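Chapter 7
Learning Manipulation from Hand-Held Grippers 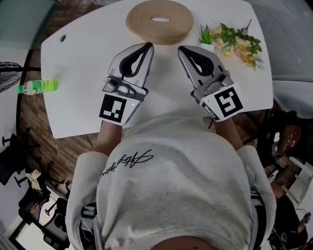

Figure 7.1 An operator at the table with a hand-held gripper in each hand. Each gripper carries a square fiducial marker. View from the operator's head.

12 shares | 3 comments

7.1 The cost of a demonstration

Chapter 6 treated teleoperation, in which a person drives a robot arm and the arm's joint readings are stored as training data. The method gives clean labels. It is also slow. The operator must wait for the arm, work within its speed limits, and judge contact without feeling it. A laboratory that owns two arms can record on two arms, and no more.

The present chapter removes the arm from the recording stage. The operator holds the gripper directly and does the task by hand. What is stored is the path of each gripper through space, the opening of its jaws, and the video from one or more cameras. A policy is then trained to produce gripper motion from video, and an arm fitted with matching jaws is used only when the policy is run.

The idea rests on one assumption, which will be examined several times before the end of the chapter: that the gripper seen by the camera during recording looks and acts enough like the gripper seen by the camera at run time. Where this holds, the body behind the gripper matters little. Where it fails, the policy may learn to depend on sleeves, forearms, or a style of motion that no arm can repeat.

7.2 What must be measured

Let the pose of a gripper at time t be written as a position and an orientation in some fixed frame. For two-handed work there are two such poses, and the relation between them is often more useful than either one alone. A lid is unscrewed by turning one hand relative to the other; where the pair happens to be in the room is of little interest.

Three sources of pose are in common use. The first is visual-inertial tracking from a camera on the gripper itself. The second is an outside tracking system with fixed stations. The third is a marker on the gripper, observed by a camera worn on the head. A square marker of known size gives a full pose from a single view, provided that its four corners are resolved. The marker in Figure 7.1 is of this general type. Its weakness is plain from the geometry: the pose is lost when the hand turns the marker away from the head, and the error in depth grows quickly as the marker gets smaller in the image.

A head view has a second use. It shows objects that neither gripper is near, and so carries information about what to do next. The view from a gripper is better for the last few centimeters of a grasp. Most of the methods in this chapter use both, and Section 7.5 compares policies trained with one of the two withheld.

7.3 A running case: the Gronesholm tabletop set

Many of the worked results below come from a single data set, recorded at Gronesholm by Bezawit Endale and Remo Pfister and later extended by Damián Ponce. It contains 2241 two-handed demonstrations of everyday tabletop tasks. Of these, 335 were set aside for testing before any model was trained, and they are not used for tuning anywhere in this book.

A further 207 demonstrations were rejected at the first quality check and are not part of the total. The main cause was a gap in tracking longer than the smoothing filter could bridge. The authors kept the rejected files, and we return to 69 of them in Section 7.6, where the gaps are filled by a motion model and the repaired paths are compared with hand-labeled ones.

Two features of the set should be kept in mind. The objects differ widely in stiffness, so that jaw opening alone is a poor guide to grip force. The rooms were left furnished as they were found, and the backgrounds therefore vary from one recording site to the next. Moser's reanalysis, taken up in Section 7.7, argues that the second feature accounts for more of the reported gain than the original paper allowed.

7.4 Time alignment

Before any pose can be paired with an image, the streams must share a clock. Each camera stamps its own frames, and the jaw encoder stamps its own readings. An offset of two or three frames is hard to see on playback but is enough to teach a policy to close its jaws too soon.

Let d be the unknown offset between the head camera and one gripper. The simplest estimate of d comes from a deliberate event visible in both streams, such as a quick opening and closing of the jaws at the start of a recording. The jaw width is measured in the video, the encoder signal is shifted against it, and the shift with the highest correlation is taken as d. The procedure is repeated for the other gripper, whose offset will in general be different.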